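首页 | 版块 | 桌面布置 | 二手 | 帮助
搜索帖子 请输入关键词

桌垫到底要不要铺满?花的还是素的

蕨叶迷路
发个帖问下,急,明天要下单。工作台三面有隔板,淡紫白那种颜色,台面太旧了不想看。想买块印花的整张铺上,从后墙一直铺到前沿。家里人说花的看久了眼晕,让我买纯灰。有没有铺过的说说。
预算不高,Bakos 那个系列我看中一块,另外 Homanness 也有类似的,贵一点。

半斤螺丝
纯灰+1。印花找小东西找到哭,我掉过一个垫圈,趴那儿找了半天。

南窗三号
不同意楼上。纯灰一脏全看得见,印花反而耐脏。关键看底色,底色浅、花不密就行。

蕨叶迷路
就是浅底的,浅灰底,灰绿色蕨叶,还有橘粉小圆花。我觉得挺素了啊……

半斤螺丝
光听你说没用,上图

蕨叶迷路
来了,铺上差不多就这个效果:

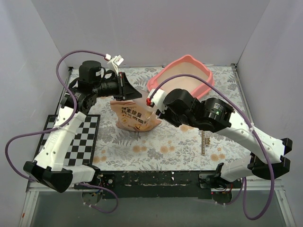
第3期

墙是淡紫白,垫子浅灰底,我自己看是搭的。橘粉那点花正好提一下颜色,不然整个角落太冷了。

南窗三号
好看啊,买。叶子颜色灰灰的,不抢。墙要是纯白反而可能没这么顺眼。

半斤螺丝
行吧,比我想的素。但我还是那句话,小圆花跟小零件容易混,你要是拧螺丝就准备个托盘。别直接往垫子上放。

煮面不放葱
插一句,别光看花色,看材质。我十月份买过一块 Cutent 的,味道散了好久,边还卷。卷边最烦,胳膊一蹭就翘。后来用双面胶粘前沿,粘完揭不下来,台面更难看了

蕨叶迷路
啊 那有没有不卷的

煮面不放葱
厚一点的好些。到手先反着卷一晚上,再拿书压。别用开水烫,我试过,缩了,歪的。

灰桶
Skoltetholm 那家可以裁尺寸,我买的是 2000×1000 的,正好卡进三面隔板里,四边不用胶。量的时候记得每边让一点点,我第一次量死了,塞进去中间鼓包,又拿刀修。

南窗三号
鼓包+1,而且隔板不一定是直角,前后都量一遍,别只量后面

半斤螺丝
裁的话花会不会切一半啊,那不难看死

灰桶
这种散花看不出来的。大朵的才要对花。前沿要垂下来一截还是齐边?我是齐边,垂下来的老挂衣服

蕨叶迷路
齐边吧。那我今晚再量一遍,前后都量。花的就花的了,家里人那边我去说

半斤螺丝
保留意见。半年后回来报眼晕不晕

煮面不放葱
先买小样!!有的店给寄,颜色跟屏幕上差很多,我那块网上看是灰绿,到手发兰

蕨叶迷路
好,问了客服,说能寄小样,那就不急着明天下单了。到了再来更

浏览 2294 | 最后回复 2023年8月10日
联系我们 | 版权所有,转载请注明出处 | 返回顶部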